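3. Showing the task by hand and by remote

3.1 Two ways in

Every task in Inia was taught by a person. No scripted motions, no planner in the loop. Two ways of doing it. In the first the operator grabs the arm at the wrist with the motors slack and walks it through the task (hand guiding). In the second the operator sits away from the arms and drives them with a pair of leader arms, joint for joint, through the Mirnuvano bridge. We started with hand guiding and dropped it for anything needing two arms. One person can't guide two arms and work two grippers at once, we tried, the demonstrations came out jerky and a good share had the operator's sleeve across the camera.

So everything from here on is remote unless we say otherwise. Hand guiding stays in the paper only as the baseline in Section 5, where it does better than we expected on single-arm reaching and badly on everything else.

All recording was done at the Lomville site by the same two operators, X. Ngcobo and N. Chauke, who are also the authors of the task sheets. That is a weakness and we come back to it in 3.5.

3.2 What we asked operators to show

Task sheets are short. One line for the start, one line for the end, nothing on how to get there. Early sheets had a lot more, down to which finger should touch first, and the operators ignored most of it once their hands were busy. The short sheets gave more varied demonstrations and also more usable ones, which we did not see coming.

Objects were picked to be annoying. Flat things, thin things, shiny things, things that hang off other things. Keys on split rings are the worst of the lot. Pull on one ring and its neighbors come along, a tag flips over, a key swings in under a finger. The policy has no model of any of that. All it gets is what the wrist camera sees plus joint angles, so whatever the operator does about the tangle has to be visible from the wrist.
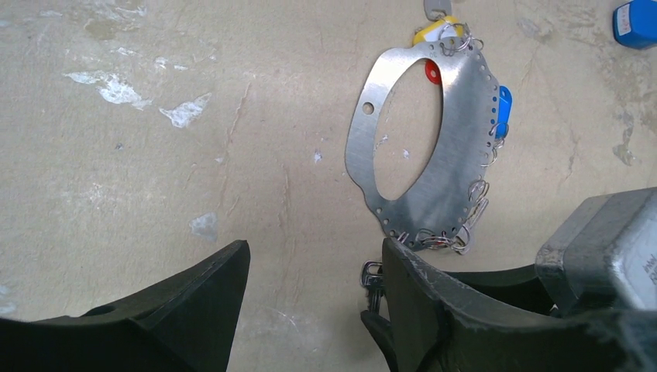 Operators learned to slow down in the last stretch before contact. We didn't ask for it. Looking at the speed traces afterwards, both of them brake well before closing, then close fast. Cloned policies pick up the braking and then sometimes never leave it - the arm hovers over the part and stays there. Chauke's fix was to keep a small steady creep going right up to contact, never a full stop. After she changed her habit, the hovering was much rarer in the policies trained on her data. Ngcobo kept his stops for a while longer so we have both kinds in the set, labeled.

Second habit worth writing down: nudging. If a flat part sits wrong, the natural move with a leader arm is to push it a bit with a closed finger and go again. We left these in. A first version of the filter cut them out as failed grasps, and the policies trained on filtered data had no idea what to do with a part lying at a bad angle. Putting them back was the single biggest gain from any data change we made. The filter now only drops an episode if the operator pressed the discard pedal or if a motor faulted.

Third: looking. Operators will swing the wrist sideways for a moment to see past a finger. On the teleoperation side this reads as wasted motion. It isn't wasted for the policy, which has the same finger in the way. We keep it.

3.3 The leader arms

The leaders are the same joint layout as the followers, smaller, no gripper motors, a spring trigger in place of the fingers. Joint mapping is one to one with a fixed offset set at the start of each session. No force comes back to the operator. We had a version with force feedback and took it out, the added lag made fine work worse and both operators asked for it to go. What they feel is the spring and nothing else, so they judge contact by eye.

Judging contact by eye has a cost. Squeeze is usually too hard. With rigid parts this does not matter much, with thin parts it does, and with rings it bends the ring or shoots it out sideways. We cap gripper current on the follower side and let the trigger saturate. The cap is stored with the episode so that replay matches.

Lag between leader and follower was checked at the start of each session by tapping one leader joint and timing the follower encoder. Sessions over the limit were stopped until the bridge was restarted. Most of the time it was a network thing, someone else's transfer on the same switch. A dedicated cable fixed it and we should of done that first.

The operator sees the live view from each wrist and the fixed view, on one screen. Direct line of sight to the table as well if they lean. They lean a lot. We thought about blocking the line of sight so the operator would be limited to what the policy gets, did a short trial, and the demonstrations took far longer with no gain downstream that we could measure. Left it open.

3.4 Two arms on one small part

Two-arm tasks share one layout: arms mounted side by side along the front of the table, parts in the area both can reach. Reach overlap is good in the middle and falls off toward the sides, so handovers tend to happen in the center whatever the task sheet says.

The hard case is both grippers on the same small item. The leaders do not collide when the followers do (they sit further apart), so the operator gets no warning from the hands. We added a soft limit on tip distance, and then took it out again for the small-part tasks, where closing that distance is the whole task. The current cap does the protecting there. Operators were told to bring one arm in first, hold, then bring the other. In practice they move both and settle at the end. Policies trained on the hold-first episodes alone were tidier but failed whenever the first arm came in slightly off, as the second had never been shown correcting for it.

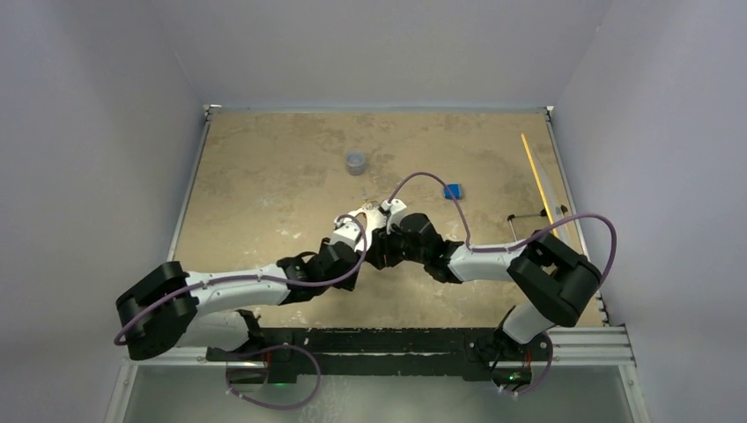
Figure 4. Two-arm workspace, fixed camera. Grippers nearly tip to tip with a small gold-colored item between them. Other objects on the surface include a gray roll of tape, a blue block and a yellow pencil.

Other objects stay on the table during recording. We did not clear between episodes unless something was in the way of the start pose. A policy trained on a bare table falls apart the first time a person leaves something on it, and people always leave something on it. Which objects are out, and where, was up to the operator. Not randomized by any script, so there are surely habits in the placement that we haven't found.

Cables. Any cable that can enter the fixed view will, and the policy will learn from it. In an early batch one loop moved with the forearm in a way that gave away where the arm was going next, and the fixed-view policy leaned on it. We found this only when the cable was rerouted and success dropped overnight. Since then cable routing is recorded as part of the session setup and we don't mix routings inside one training set without saying so.

3.5 Episode counts, and what to distrust

For each two-arm task we kept 100 episodes. Of the eight tasks in Inia, three are two-arm. Episodes were kept in the order recorded, discards removed, no picking of the nicer ones. The split between operators is uneven for the two-arm tasks, Chauke did more of them, and her grip timing shows up clearly in the policies. A classifier can tell the two operators apart from the gripper trace alone.

Practice matters more than we allowed for. The first session of any task is slower and messier than the ones after it, and the policy quality follows. We tried dropping first sessions. On single-arm tasks this helped. On two-arm tasks it hurt, probably the same reason as with the nudges: the messy sessions hold most of the recoveries. Not tested properly, four training runs per condition and the spread between seeds is wide.

Resets are done by hand with the arms parked. Reset quality drifts over a session - parts end up closer and closer to wherever is easy to grab. Ngcobo noticed it in his own data while going back through the start images. We now show the operator the start image from the previous episode with a prompt to change something. Crude, works ok. Episodes recorded prior to the prompt carry a flag in the metadata, and the results in Section 5 are given with and without them.

Open items. Neither operator is left-handed. Neither was new to the leader arms by the time the final task sheets were written, so we can't say how long a new person needs before their demonstrations are worth training on. And we have no good measure of how tired somebody is. Session length was left to the operators, breaks too, and the timestamps are in the release for anyone who wants to look at whether the late episodes are worse. Our own quick look found more discards toward the end of long sessions and nothing else that held up across both operators.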